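Bread dough too soft after night in the fridge

rullatitz
Oct 13, 2018
Hello all. I bake a wheat loaf with 22 % rye and let it rise in the fridge overnight. In the morning the dough spreads like a pancake when I turn it out. The recipe is from the Hellström book. Should I use less water, or is my fridge too warm? It shows 5 degrees.

Agnes Lundgren
Five degrees is fine. I would take less water first. Rye makes the dough sticky, and many people then believe it needs more kneading.

zernton
I do not agree with Agnes. The water is seldom the problem. How much yeast do you use? With 3 g of dry yeast my dough was over-risen before breakfast. I use a pinch now.

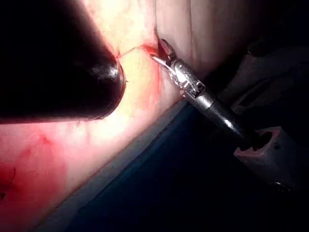
Also, shape it tightly before it goes in the fridge. A slack loaf stays slack.

rullatitz
I use a whole teaspoon. Is it so much?

zernton
For one night, yes, much too much.

Helge R.
Could be the yeast, but which flour? I changed from a cheap one to a stronger one in February and had the same recipe behave quite differently.

Agnes Lundgren
I still say water. She can try both, but please on different days, otherwise she learns nothing.

rullatitz
Thank you, I will try less yeast tonight and keep the water as it is. Sorry Agnes, yours is next.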